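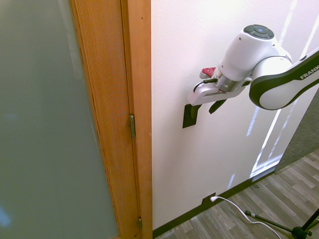
What did the project try to find out?

Whether a policy trained on teleoperated demonstrations can unplug a cord from a baseboard outlet when the outlet and the board are nearly the same color, and how much a second camera view helps.

Projects > Student Reports > Justine: Low-Outlet Unplugging

Final report, submitted 21st January

1. Background

Most public demonstration sets for plug handling use a wall outlet or a power strip on a table. Outlets near the floor are less common in those sets and harder for a fixed arm, which has to reach down with the wrist folded and very little room under the hand. Our group took this as the course project in the Quintana lab and named the system Justine. The earlier Nevemau code base was reused for recording and replay. Only the data loader and the gripper limits were changed.

2. Task

The arm starts above the floor near the wall. It has to move to the plug, close on the plug body and pull straight out. Pulling on the cord counts as a failure even if the plug comes free. An episode also fails if either finger presses on the baseboard for longer than 2 seconds. 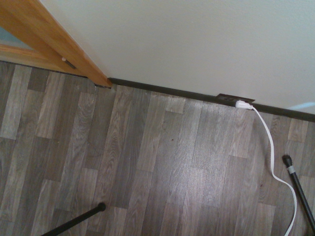 The cord was the first thing we had to make a decision on. In the early recordings we laid it the same way every time, and the first policy learned to follow the cord back to the wall. When we changed the cord path it went to the wrong spot. From December on, the operator moved the cord to a new path before every episode, and sometimes ran it along the wall.

3. Data

We recorded more than 1000 episodes. After removing those with dropped frames or a late start, the rest were split by cord path, so that no path in the test set appeared in training. Two operators did all the recording. Their styles differ: one comes down close to the wall, the other approaches from farther out over the floor and then slides in. We kept both.

4. Training

The policy predicts short chunks of end-effector motion from the camera images and the joint state. Three versions were trained, with the fixed view only, the wrist view only, and both. Each ran on the shared machine at Sturnside, and we used the checkpoint at step 2653 for all three. Validation loss was flat by then. We did not tune the chunk length separately for each version, and this may have hurt the wrist-only one.

5. Results

Each version was given 17 test trials. The version with both views did best and was the only one that finished the task in most trials. With the fixed view only, the hand usually reached the right area but closed short of the plug. With the wrist view only, the grasp was good once the plug was in sight, but the arm sometimes drifted along the baseboard looking for it.

Bright light on the wall caused some trouble for the fixed view. Trials run with strong streaks near the outlet had more bad approaches, but we did not control the light, so we can't give a rate for this.

6. Remaining problems

The pull direction is still off by a few degrees on many successful trials. A force reading at the wrist would probably fix it. We also tested with one outlet only, and the next group should add a second one at a different height before changing the model.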